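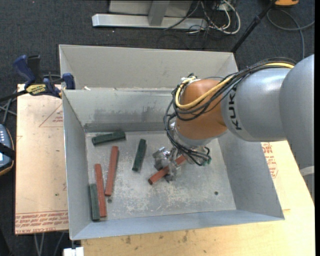 Section 3. Filling and Sorting the Parts Bin

This section covers loading the metal bin with sticks and blocks, spreading them out, and clearing the bin at the end of a session. Read Section 2 (Placing and Leveling the Bin) first. The steps are the same for the Clesstead bin and the older Yurt bin, except where noted.

3.1 Before you load

1. Stop the cell and lock it out as described in Section 1. Do not put your hands in the bin while the arm is enabled.
2. Look over the bin floor. Scratches, scuffs and worn speckles are normal and do not need repair. A raised burr or a dent you can feel with a fingertip should be filed flat.
3. Wipe the floor with a dry cloth. Do not use oil or furniture polish. Both leave a film that makes the sticks slide.
4. Check that nothing is left in the corners from the last run.

3.2 Loading the sticks and blocks

The standard mix is dark green blocks and reddish-brown sticks. The sticks are the longer of the two. Keep the colors in separate trays until you are ready to load.

1. Pick out the pieces for the run and check each one for splinters, chips and sticky spots. Put damaged pieces in the reject tray.
2. Lower the pieces into the bin by hand. Do not tip the tray over the edge.
3. Spread them so that they point in different directions. Some should lie flat across the bin and some lengthwise.
4. Leave at least one piece in a corner or close against a wall. Corner pieces are the hardest to pick up, and a run without any tells you very little.
5. Check that every piece is lying on the floor of the bin. For a first run, no piece should rest on top of another.

NOTE: A green block and a red stick may touch side by side. If a pair is missed twice in a row, lock out the cell and move them a finger's width apart.

CAUTION: Do not load more than 28 pieces. Above that number the pieces begin to stack, and a stick can wedge between the gripper and the bin wall.

3.3 During the run

A long stick is often held at an angle, with one end sticking out past the metal fingers. This is acceptable as long as the stick clears the wall on the way out. If it strikes the wall, stop the run and lower the grip speed by 2 steps.

Keep an eye on the cables where they loop around the wrist. They should hang free and should not drag on the rim of the bin.

3.4 Clearing the bin

1. Stop and lock out the cell.
2. Take out the remaining pieces, green first, then red. Return them to their trays.
3. Brush dust and chips toward the front and lift them out with a pan.
4. On the Yurt bin only, check the rim clips.

Zemunex set-up guide, Kullulthorpe edition. Text revised in May by Nermin Güler.

14 shares | 3 comments

Ghislain Beaulieu
Step 4 in 3.2 helped. We had been putting everything in the middle and wondering why the results looked so good.

benchrat
Is a damp cloth OK for the floor? Ours gets chalky by Monday.

Nermin Güler
Damp is fine, just dry it fully before you load.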